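Plirker Table Kit: Frequently Asked Questions

Last updated 29 April 2024

We get a lot of mail about the Plirker Table Kit, and we love it! The answers below come out of that mail, mostly in the order people tend to ask. If you are brand new, start at the top. If you already own a kit and something is acting up, skip down to "Trouble and repairs."

GETTING STARTED

What is the Plirker Table Kit?

A tabletop setup for teaching two-handed robots to sort, pack and serve small things. You get a set of play food, dishes and baskets, a cloth for the table, a dark backdrop, and the Plirker software that records your runs and plays them back. It works with the arms and hands you already have. Bernardo Carvalho started it at Mivach as a way to stop hunting through kitchen drawers every time he needed a new task, and it grew from there.

Are the robot hands included?

No. The kit is everything on and around the table, plus the software. We test with two-arm robots that have a multi-fingered hand on each side, and we test with plain two-finger grippers too. Both are fun, and they fail in very different ways.

Why play food?

It comes in wonderful shapes! A slice of layer cake has flat sides and clear edges, so it is a friendly first pick. A curled pastry is another story – there is no obvious place to grab it, and it likes to rest up against its neighbor. Real food would be gone by lunchtime, and you couldn't run the same task again in August.

How much table do I need?

Enough for a basket at the back and two dishes in front of it, with room for both hands to come in from the sides. People usually start with more table than they need and end up pulling everything toward the middle, where both hands can reach.

THE TASKS

What does a typical task look like?

Most people begin with "basket fill." You put some food in a bowl, some more on a plate, set an empty basket behind them, and ask the robot to move the food into the basket. The left hand takes whatever is easier from the left and the right hand does the same on its own side. The rule sounds simple until both hands want the same pastry.
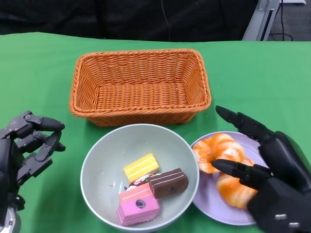
6 min read

The setup with cake slices in a bowl and glazed pastries on a lavender plate is our favorite version of basket fill, and it's the one we suggest once you have the basics down. The bowl is deep, so the fingers have to come in from above without knocking the rim. The plate is nearly flat, so nothing stops a pastry from sliding when a fingertip nudges it. Put the two dishes almost touching and you have to think about which hand goes first.

Can I make the tasks harder?

Yes, please do! Let the slices lean on each other, or let one pastry overlap the other a bit. Drop some scraps of colorful wrapper in under the cakes. The wrapper is a great test, as the camera sees plenty of bright color down there and the robot has to work out which bits are cake. Belmiro Cunha on our support team likes to turn the ring-shaped pastry a little between runs, and it's surprising how much that changes the grasp.

Do the dishes have to be exactly where the guide shows them?

Only for your first few runs. After that, move them. A robot that has seen the bowl in one place learns that place very well and not much else. Slide the bowl left, swap the plate and the bowl, push the basket forward. We ship position cards with the kit, but plenty of owners shuffle things by hand and do fine.

Does the color of the cloth matter?

It matters more than we expected when we started. We like green under the food because the pinks, browns, yellows and oranges all show up well against it. A few creases are fine, so don't bother ironing. Big folds are worth smoothing out, as a plate that sits on one will tip when a finger presses on the rim.

RECORDING AND SOFTWARE

How many runs should I record?

For one task with one layout, 75 clean runs is a good first goal. If you are moving the dishes around, go for 100 and look at the results before you record more. The biggest set sent to us so far was 4000 runs, from a lab at Romgate, and they were kind enough to share their notes with us. Most of their gains came early.

Should I keep the failed runs?

Keep them and mark them. The software has a button for it (the F key works too). A run where the fingers close on air, or where the slice drops back into the bowl, is useful later when you want the robot to notice that it has to try again.

Where should the camera go?

A head camera looking down over the table is the usual choice. Expect the hands to hide things. When the right hand reaches over the plate, it can cover a good part of the food it is reaching for, and that is normal. If your robot keeps losing track at that moment, a second camera off to the side helps a lot.

Can I bring in recordings from other software?

Yes, if they are in one of the formats on the Import screen. For anything else, write to us and send one short run. We have added 3 formats that way already, all from owner requests.

TROUBLE AND REPAIRS

The fingers push the pastries instead of picking them up.

Very common with pointed fingertips. Come in lower and slower, and try placing one finger on the far side before you close the others. Some owners use the gap between two pastries as the way in, and that works nicely when the gap is wide enough.

One hand keeps bumping the basket.

Move the basket back a little first. If it still happens, check your lift height in Settings. The default is meant for low dishes, and a basket with a thick rim needs more. Our baskets are light enough that a bump usually just shoves them along the cloth, but you'll want to put the basket back before the next run.

A cake slice has a small hole or a dent. Can I still use it?

Sure. Wear on the play food doesn't bother the software. We would swap a piece only when it stops holding its shape in the hand.

Can I buy single pieces?

Yes, slices and pastries are sold one at a time through Bakalis, who handle all our spare parts. Dishes and baskets too. Check the part letter printed in your parts booklet before you order, because the older kits used a slightly smaller plate.

How do I wash everything?

Mild soap and a soft cloth for the food and the dishes. Shake out the tablecloth and wash it cold. Let the baskets dry fully before you stack them, or they stick together.

Something isn't covered here.

Write to the support desk with your kit number and, if you can, a short recording of the problem. Belmiro answers most of the mail himself, and he really does enjoy the strange ones.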